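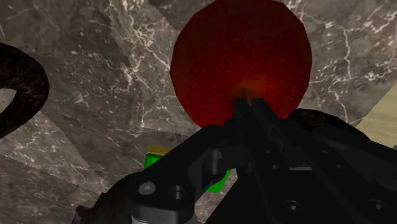
A simulated gripper reaching toward a red object on a gray marble surface, with part of a green block behind the linkage arm.

Simulation-first automation (workplace)

Simulation-first automation is the habit of teaching a robot arm its job on a computer before the real arm gets anywhere near the shop floor. I've spent a good part of my working life packing parts at the Hillora plant in Gastness, and the past few years helping run the arms that took over a chunk of that packing, so this article leans on what I know from there. Other plants do it differently, and I've tried to say so where I've heard about it.

Background

Hillora makes cabinet hardware: hinges, knobs, drawer slides, the little bags of screws you always lose. Before the arms came in, kits were put together by hand at long benches. A full kit could have nine different parts in it, and you picked each one out of a bin, dropped it in a tray and slid the tray along. It was fine work if you liked the person next to you (I did, mostly), but by the end of a shift your wrists let you know about it.

The company bought its first arms through Vandenberghe, an integrator that sets up lines for midsize factories. The software they run on is called Fotik, and it does double duty: it's the practice room where new moves get tried out, and it's also the screen we use to watch the real line.

How the practice room works

In Fotik you build a pretend work area, put objects in it and let the pretend arm have a go. The objects don't have to look like our parts at all. Plain blocks and bright round shapes are common, and the surfaces can be anything, marble included, which got some laughs in a building where every bench is scratched steel. The patterns get swapped on purpose so the arm doesn't come to depend on one particular tabletop.

The gripper matters more than the scenery. A parallel-jaw gripper has two fingers that close toward each other, and most of the trouble is in where those fingertips end up. A little too high and the part slips; too far over and it gets shoved across the bench. We usually ask for 200 practice tries on a new part before anybody signs off on a floor test. For the drawer slide kit we went to 1,778, and I can still hear the groaning in the break room.

What changes for the people there

Jobs are the first thing everyone asks about, and they should! At our plant the packing benches shrank and a new job called cell operator showed up. Cell operators load bins, clear jams, check finished kits and write down what the arm got wrong. Some packers moved into that, some went to shipping, and a few left. The pay for cell operators is a step higher, though it took a second round of talks in July to get it there.

Then there's the pace. At a bench you could speed up before lunch and coast a bit afterward. The arm keeps its own time, and you fit your day around refills and alarms. I found the first few weeks lonelier than I'd expected, with two of us spread over a space where a whole row used to stand. We later got the cells turned to face each other, which helped a lot more than the new chairs did.

The part I like best is that bench people turned out to be good at the simulation side. If you've picked up a hinge all day for years, you know it wants to roll left when you grab it by the pin, and you'll spot a bad grab on the screen well before it becomes a jam on the line. Vandenberghe now sits an operator down with Fotik at the start of each new kit at our place. That was our suggestion, and it took some nagging.

Limits

A practice run only knows what somebody put into it. Oily parts, torn bags and a bin loaded by a tired person at the end of a double shift were all missing from our early setups, and every one of them stopped the line at some point. Soft packaging is still done by hand at Hillora. So are returns, where you never know what's in the box until you open it.

See also: Cell operator; Kitting; Parallel-jaw gripper; Repetitive strain

Last edited 2019-11-05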